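The Purpose Statement Has No Clothes

Every December a certain kind of company publishes a certain kind of report. The cover has a river on it. Inside, the chief executive explains that profit was never really the point.

I have read 25 of these now, and I'm still waiting for one that names something the firm gave up.

Take Petersen, the appliance distributor, whose latest effort runs to four pages on "stewardship" before it mentions a product. Or Fornus, which rewrote its mission statement after 11 months of staff workshops and then closed its regional service centre the following quarter. The statement survived the closure without a comma changed.

Raluca Ursu used to write this material for a living. "We'd get the numbers last," she told me. "The values were signed off before anyone knew what the year looked like."

Defenders say the language matters even when it's hollow, as it gives employees something to hold the boss to. Maybe. I asked Zarken how many of its 4000 staff had ever lodged a complaint citing its charter of principles. The company declined to say.

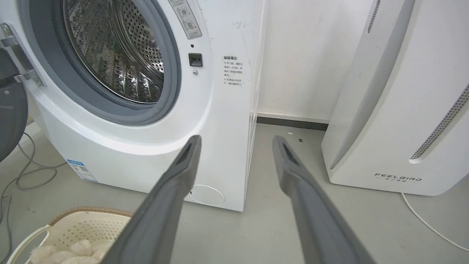
Salim Bakilana, who advises pension funds, wants binding targets tied to executive pay. It's a better idea than another charter, though I notice the targets he showed me were all ones the firms could expect to meet anyway. Plukalis has such a scheme. Its directors have collected the full bonus four years running – a remarkable record in any field of human endeavour.

Comments

marg_b: Worked at one of these. We had to recite the values at morning meetings.

Tonyw: So what's your alternative? Back to pure greed?

Deepwater: River on the cover, spot on. Ours was a forest.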